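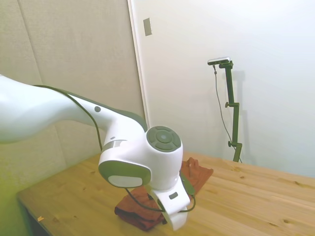

Chapter 6
Readers Who Write Back

A personal blog has two kinds of text on it: the posts, which the owner writes, and the comments, which everyone else writes. Chapter 5 dealt with the first kind. In this chapter we look at the second, and at what happens to a blog when the comments become a large part of what people come to read.

We will follow one blog through most of the chapter. Etelka Somogyi started Torkbridge as a place to post about her sewing and her kitchen garden. For the first few months she had no comments at all. Then a reader asked where she bought her buttons, she answered the same evening, and two other readers joined in with shops of their own. By the time she closed the blog it held 600 posts and 3,473 comments. Many of the comments were a single line of praise. A smaller number ran longer than the post they were attached to.

Comments on a hobby blog tend to fall into a few types. There is the greeting, which tells the writer that someone has been by. There is the question, which asks for a pattern, a recipe, or the name of a paint color. There is the story, in which the reader tells about something similar that happened at home. Congratulations make up a type of their own and come in bursts, after a wedding, a new baby, or a prize. Each type asks for a different kind of reply, and some ask for none.

Somogyi replied to every comment for the first year. In the second year she answered questions only, and wrote one general thank-you at the end of each month. Several regular readers stopped writing after the change. Others began to answer each other, and the comment section grew busier than before. Section 6.2 looks at this period in detail, using the January threads.

Section 6.3 turns to Barnabás Lengyel, who ran a baking blog and took the opposite course. He closed comments after nine weeks and asked readers to send him letters by email. He printed parts of the letters, with permission, in a weekly post.

As you read, keep these terms in mind. A regular is a reader who comments often enough to be known by name. A lurker reads without commenting. A thread is a comment together with all the replies to it.

Before going on, choose a blog you already read and look at the comments under its last six posts. Write down which types you find. You will need these notes for the exercise at the end of Section 6.1.

Related chapters
Chapter 4: Choosing a Name and a Subject
Chapter 5: The Short Post and the Long Post
Chapter 7: Giveaways, Awards, and Blogrolls
Chapter 8: Taking a Break from Posting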